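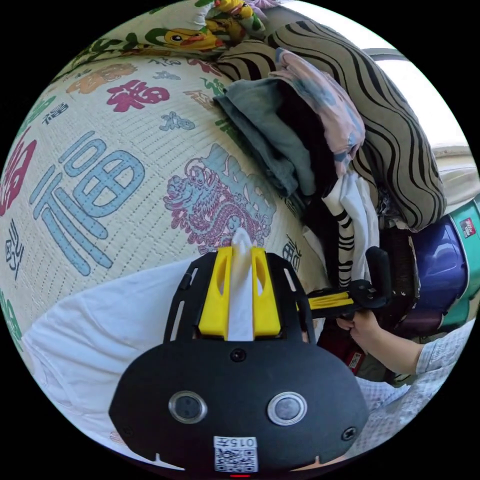

Protecting a printed bed mat: flat sheet on top, or nothing?

Posted 18 October 2018 in Bedding and Laundry
Reading time: 2 minutes

kettlebrow
I have a cream woven mat on the bed, printed all over with 福 in mixed colours and sizes, plus a coiled dragon in purple and light blue. The print on the last one faded within a year where we slept on it. I want a plain white cotton sheet over this one from April onwards, taken off when guests come. The bed is against the wall at the pillow end. The sheet is a Bemeck flat, no elastic. It creeps towards the foot every night and by the weekend most of it is on the floor. What are people doing to hold a flat sheet on a woven surface?

mortice_20
Which size of Bemeck? Their double is cut narrow. If you only have a hand's width to tuck on each side it will never stay, whatever you do with the corners.

kettlebrow
Double, on a double mattress 19 cm deep. I can tuck the sides but only just.

Pellworth
Depth is not the trouble. Cotton slides on woven matting. I had the same with a Piras mat and changed the order: mat at the bottom, thin quilt over it, sheet on the quilt. The quilt grips both.

mortice_20
Then the mat is buried and there is no point owning it. The whole use of a woven mat is that it's cool to lie on. I would sell the mat or leave it uncovered.

Pellworth
The original question was about saving the print. Covered is covered.

ostler1455
Start at the head, not the foot. Most people drop the sheet at the foot end because that's where they can reach, pull it up the bed, and finish with all the slack at the bottom. Gravity then does the rest. My order, for a bed against a wall:

1. Pillows off. Put them on a chair.
2. Lay the folded sheet across the head end and tuck the far edge between mattress and wall, a full forearm deep.
3. Walk the sheet down to the foot. Let it hang over the end while you check that both sides drop equally. Pinch a fold in the middle of the near end and lift it to shift the whole sheet sideways. Pulling at the corners only skews it. 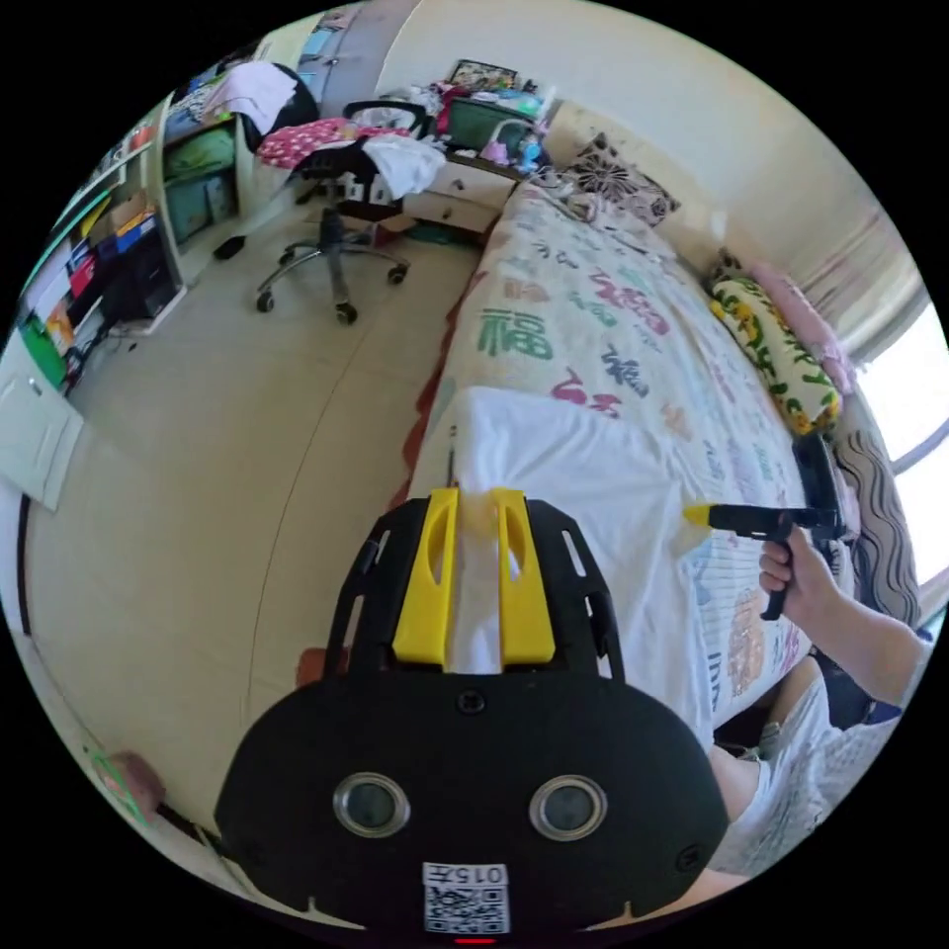 4. Tuck the foot, then mitre the two foot corners.
5. Tuck the sides last, working from the head down.
6. Pillows back.

Takes me two minutes. I iron nothing; the creases pull out once the sides are tucked.

kettlebrow
I have been doing exactly the opposite. Will try it tonight. Does the middle fold work with a wet-washed sheet that has gone stiff?

ostler1455
Better, if anything. Stiff cotton moves as one piece.

Cindle
Disagree on step 5. Sides before foot if the bed has a raised edge on the frame, otherwise you trap the corner and have to redo it. Also, Cindmont do sheet straps that cross under the mattress. I have used a set of 2 for three winters without a failure.

ostler1455
Straps are fine until you need to change the sheet in a hurry. With a raised edge I still do the foot first but leave the corners loose until the sides are in.

mortice_20
Straps mark the mattress ticking. I took mine off.

Cindle
Mine haven't. Depends on the clip. The flat plastic ones leave nothing.

Pellworth
Has anyone asked whether the print fades from friction or from washing? If kettlebrow was washing the old mat hot, a sheet will not help much.

kettlebrow
Wiped with a damp cloth only, never machine washed. The fading was in the shape of two people, so I am fairly confident about the cause.

Pellworth
Fair enough. Sheet it is.

kettlebrow
Update after four nights. Head end first, deep tuck, foot corners mitred. It has moved at the foot by the width of my thumb and stayed put at the head. No straps so far. I will get the wider sheet when this one wears out.

Contact the moderators | © Kurevent Home Forums | Back to top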